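Vellar mill moves blanket finishing to cold-water wash line

2019-11-23

The Mac an tSaoi textile mill in Vellar has switched its blanket finishing department to a cold-water wash line, ending the use of the steam-heated tanks that had served the site for 49 years. The changeover was completed this month after a trial period on a single shift.

The new line washes woven blankets at 70 degrees Fahrenheit. The old tanks ran hot enough to need a dedicated boiler, which has now been shut down and will be removed in December. The mill's remaining boiler continues to supply the dye house and the building heating.

According to the company, the main technical problem was shrinkage. Cotton blankets with a raised or textured weave were previously shrunk to size in the hot tanks, then stretched on a pin frame and dried. With cold water the cloth relaxes less during washing, so the weavers have had to reset the looms to a slightly narrower width. Samples taken in the trial were washed at home temperatures by the mill's own lab and measured before and after each cycle. The company has not released the measurements but says that all grades sold under the Gosell label stayed within the tolerance printed on the care tag.

A second problem was the removal of sizing, the starch coating put on warp threads to protect them during weaving. Hot water dissolves starch quickly. The cold line uses an enzyme bath instead, followed by two rinses and a mechanical squeeze between rubber rollers. The enzyme bath takes longer than the old process – a full batch now spends most of a shift in the line – and the mill has added holding racks at the dryer end to keep the flow even.

Output is given as 515 blankets per day, the same as before the change. The line was built by Skirko, which also supplied the dryers installed during an earlier refit. The control cabinet and the pumps are new. Two of the original tanks have been kept and converted to collect rinse water, which is filtered and reused in the first stage.

The town water office said the mill's discharge permit has been amended to reflect the lower outlet temperature. The permit limits for solids and acidity are unchanged. Testing at the outlet will continue on the existing schedule.

Solid-color flat sheets and bed covers are not affected for now. These are dyed after weaving and still require hot processing to fix the color, blues and reds in particular. The company said a cold-dye method is under review but that no equipment has been ordered.
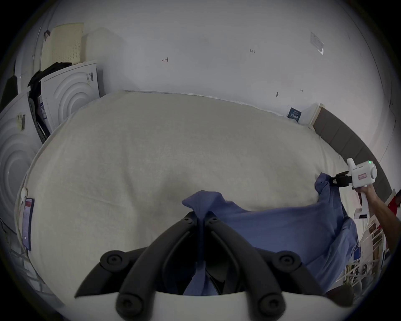
A blue cloth over a cream, textured blanket.

Buyers may notice a difference in feel. Blankets from the cold line leave the dryer with a loftier surface and more visible wrinkling, and they flatten somewhat after the first few home washes. The mill has revised its folding instructions for retailers to reduce hard creases in storage. Stock finished by the old method is still in the warehouse – roughly 3185 pieces at the last inventory – and will be shipped first. Cartons from the new line carry a green stripe next to the lot number.

The care instructions are the same for both: machine wash cold, tumble dry low, no bleach. The mill shop in Vellar will carry seconds from the trial batches beginning in December, at the usual discount and while supplies last. Shop hours have not changed.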